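Pudstead Household Forum > Laundry and Linen
Thread: Folding on the bed or on a table?
Started Dec 1, 2024

kemeys_lane wrote:
We've moved to a smaller place and there's no room for an ironing board to stay up. Do you fold on the bed, or is it worth getting a proper folding table? The one I'm looking at is £68, wall mounted. Four people's washing, mostly tops and school things.

Nonov wrote:
Bed. Always the bed. It's the biggest flat surface in the house and you already own it.

HMacBrayne wrote:
Table, if your back is anything like mine. Most beds are too low. I did it that way for years and was stiff every Sunday night. A worktop is a better height if you can clear it.

Nonov wrote:
You can kneel.

HMacBrayne wrote:
You can kneel. I can't.

flermont wrote:
I'm with Nonov on this, with one condition: make the bed first. If the duvet is still on, everything sinks and you never get a straight line. Pull it off and fold on the sheet. A flat sheet grips the cloth a bit too, so it doesn't slide about as it would on a worktop.

kemeys_lane wrote:
Does it matter which way you start? My tops always end up with a twist in them.

flermont wrote:
Start with the longest straight edge. Lay that out first, take hold of it near both corners and pull gently until it's level. 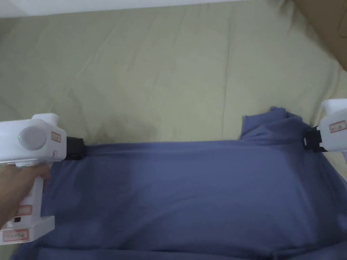 Then smooth downwards from there with the flat of your hand, and only fold once the creases have gone. If you fold in the sleeves before it's flat, you get the twist. Thirds for tops, halves for anything thin.

HMacBrayne wrote:
Halves for everything in this house. Thirds won't fit our drawers.

tubby179 wrote:
I bought a wall table like that in January. It's fine for towels but too narrow for a double sheet. It mostly holds post now.

kemeys_lane wrote:
Thanks all. I'll try the bed for 3 weeks with the duvet off and see how my back is.

Heather, what height is your worktop?

HMacBrayne wrote:
Just above my hip. I'll measure it tonight.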